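Recogida de demostraciones para el aprendizaje por imitación en un robot humanoide
Memoria del proyecto de fin de grado
Autora: Iveta Ondrejka
Grado en Ingeniería Electrónica y Automática
Proyecto Marwat

Índice
1. Objeto de la memoria
2. Antecedentes
3. Medios empleados
4. Protocolo de recogida
5. Revisión y etiquetado
6. Resultados
7. Limitaciones y trabajo futuro

1. Objeto de la memoria

La presente memoria recoge el trabajo realizado dentro del proyecto Marwat, cuyo propósito es reunir un conjunto de demostraciones teleoperadas con las que entrenar una política de manipulación. El trabajo se ha limitado a la fase de adquisición y revisión de los datos. El entrenamiento corresponde a otro proyecto de fin de grado del mismo departamento y se menciona únicamente cuando condiciona alguna decisión de la recogida.

La tarea elegida consiste en agacharse, recoger del suelo un objeto blando y depositarlo en una bandeja situada a la altura de la cintura. Se descartó una tarea de mesa por existir ya un conjunto anterior de esas características, denominado Dolero, que el departamento utiliza en prácticas de la asignatura de Robótica.

2. Antecedentes

El conjunto Dolero se grabó con un brazo fijo y una única cámara cenital. Su documentación describe con detalle el formato de los ficheros, pero apenas dice nada de los criterios con que se aceptaban o rechazaban los episodios. Al revisarlo se encontraron demostraciones incompletas mezcladas con las válidas, sin marca alguna que permitiera separarlas de forma automática.

De esa revisión se extrajeron dos requisitos para el presente trabajo. El primero fue que todo episodio debía llevar asociado un resultado, anotado por la persona que teleopera y confirmado después por una segunda. El segundo, que los episodios fallidos se conservarían en una carpeta propia en lugar de borrarse, dado que pueden servir para entrenar un detector de errores.

3. Medios empleados

Las sesiones se realizaron en el laboratorio Baredcombe, situado en la planta baja del edificio de talleres. La sala procede de la reforma de 2012 y conserva de entonces la instalación eléctrica, con una sola línea para todos los enchufes de la pared norte. Esta circunstancia obligó a cargar las baterías fuera de las horas de sesión.

El robot se controla mediante un puesto de teleoperación con dos mandos y un visor. La orden de cada mano se transmite por separado y se registra junto con la posición medida en las articulaciones. Se guardan además las imágenes de la cámara de la cabeza y las de las cámaras de muñeca. El programa de grabación, Urkcombe, fue desarrollado por alumnos de cursos anteriores y se ha utilizado sin más cambio que la adición del campo de resultado.

La sincronización entre fuentes se realiza por marca de tiempo. En las primeras pruebas el reloj del puesto y el del robot divergían a lo largo de la sesión, lo que se corrigió ajustando ambos contra el mismo servidor antes de cada bloque.

4. Protocolo de recogida

Cada sesión se dividió en bloques de 20 episodios, con un descanso obligatorio entre uno y otro. En noviembre se probaron bloques más largos y se abandonaron pronto: las trayectorias de los últimos episodios mostraban correcciones bruscas que no aparecían en los primeros.

Al comienzo de cada bloque se seguía el mismo orden de operaciones:

Comprobación de la parada de emergencia.
Postura inicial y puesta a cero de los dedos.
Ajuste de los relojes.
Grabación de un episodio de prueba, que no se incorpora al conjunto.
Anotación de la persona que teleopera y de la hora de inicio.

La posición del objeto se tomaba de una lista generada de antemano, con el fin de evitar que quien lo colocaba repitiera sin advertirlo los mismos lugares. La lista contiene 18 posiciones y se recorre en orden aleatorio. La orientación se dejó libre.

Un episodio se da por terminado cuando el objeto queda en la bandeja y la mano se ha retirado de ella, o bien cuando transcurren 15 segundos sin avance apreciable. En el segundo caso se anota como fallido. Las intervenciones manuales — por ejemplo, apartar un cable — invalidan el episodio con independencia de su resultado.

5. Revisión y etiquetado

La revisión se efectuó el mismo día de la grabación siempre que fue posible. La segunda persona veía el episodio sin conocer la anotación original y asignaba uno de los tres valores previstos: válido, fallido o dudoso. Las discrepancias se resolvían en una puesta en común al final de la semana.

Los casos dudosos se concentraron en la fase de agarre. Con el robot agachado, las cámaras de muñeca recogen buena parte del propio cuerpo, y la imagen de la cabeza no siempre permite determinar si los dedos han cerrado sobre el objeto o solo lo han empujado.

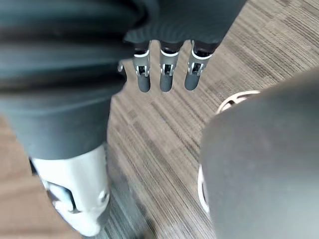
Por este motivo se añadió a la herramienta de revisión una gráfica con la apertura ordenada y la apertura medida de la mano. Cuando ambas curvas se separan de manera sostenida, cabe suponer que hay algo entre los dedos. El criterio no es infalible, pero redujo de forma notable el número de episodios que llegaban a la puesta en común.

Se consideró también recortar las zonas de las imágenes ocupadas por el robot. La propuesta se desestimó tras consultarla con el equipo encargado del entrenamiento, que prefería disponer de la imagen íntegra y aplicar las máscaras, en su caso, en una etapa posterior.

6. Resultados

El conjunto entregado incluye los episodios válidos, los fallidos y un fichero de índice con la anotación de ambas personas. El formato es compatible con las herramientas escritas para Dolero, salvo en lo relativo a las cámaras de muñeca, para las que se facilita un lector propio.

La proporción de episodios fallidos disminuyó a lo largo del proyecto, en lo que influyeron tanto la práctica de quienes teleoperaban como la corrección de los relojes. No resulta posible separar un efecto del otro con los datos disponibles.

7. Limitaciones y trabajo futuro

Todas las demostraciones proceden de una misma sala y de un mismo tipo de suelo, por lo que no debe esperarse que una política entrenada con ellas se comporte igual en otro entorno. Tampoco se ha variado la altura de la bandeja.

Se recomienda que la siguiente campaña incorpore al menos una segunda sala y revise la lista de posiciones, que deja sin cubrir la franja más próxima a los pies del robot. Convendría asimismo registrar el par en las articulaciones de los dedos — Urkcombe lo permite, aunque la opción está desactivada por defecto — para no depender de la diferencia de apertura como único indicio de agarre.

Las instrucciones de instalación del lector y la plantilla de anotación se adjuntan en los anexos A y B.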